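Rekard Wire Hat Stand
Set-up and Use Guide
Section 2: Placing the stand and fitting a cap

2.1 Before you start

The stand is supplied in one piece and needs no tools. It is meant for soft caps with a curved brim. Do not use it for hard hats, helmets or wet felt.

Set it up on a flat, level surface at least 80 cm wide. A plain table is suitable. Glass shelves may be used if they are fixed to the wall at both ends.

1. Wipe the table with a dry cloth and let any polish dry fully.
2. Lay the cap down at the far side, crown up, with clear table in front of it.
3. Push the sweatband fully inside the crown.
4. Check the brim for creases. Smooth it by hand. Do not iron it. 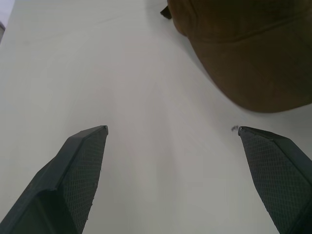
Fig. 1. Cap at the far side of the table, clear surface in front.

Note: A brushed or suede-like fabric marks easily. Handle it by the brim and the rear edge, and brush in one direction only.

2.2 Standing the base

1. Hold the stand by the stem, just below the cage. Do not lift it by a single rod.
2. Lower the base ring on to the table until it lies flat all the way round.
3. Press lightly on the top of the cage. If the stand rocks, turn it a quarter turn and try again.
4. If it still rocks, check whether the ring is resting across a seam between two table panels. Move it on to one panel.
5. Keep bags, cartons and spare caps clear of the ring. Small packaged goods such as Pakton card boxes should be kept together at the back of the table until the caps are in place.

CAUTION: The rods are thin and will bend under load. The cage carries one cap. Do not stack caps on it, and do not hang bags or coats from it.
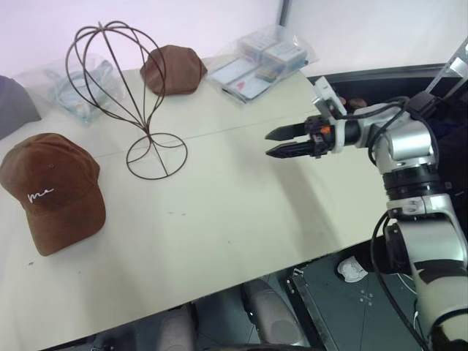
When the base is steady, the cap can be fitted. Work from the front of the table with the stand at arm's length.

1. Take the cap by the brim in one hand and the rear edge in the other.
2. Hold it over the cage with the brim facing the front.
3. Lower it straight down until the crown rests on the rods. Do not twist.
4. Centre the button of the cap over the top of the cage.
5. Let go of the rear edge first, then the brim.

If the cap tips forward, lift it off and seat it slightly further back. Caps with a heavy brim may need two or three attempts - this is normal and does not point to a fault.

2.3 Removing the cap

Lift straight up with both hands. Pulling on the brim alone can tip the stand. Lay the cap down crown up, beside the stand.
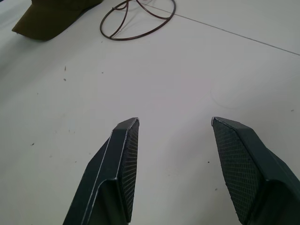 Fig. 2. Cap on the table, next to a loop of dark wire.

2.4 Spare parts

Bent stands should be replaced, not straightened. Quote part 987 when ordering from Flemby.

Section 2 revised in May by Ľubomír Hrnčiar.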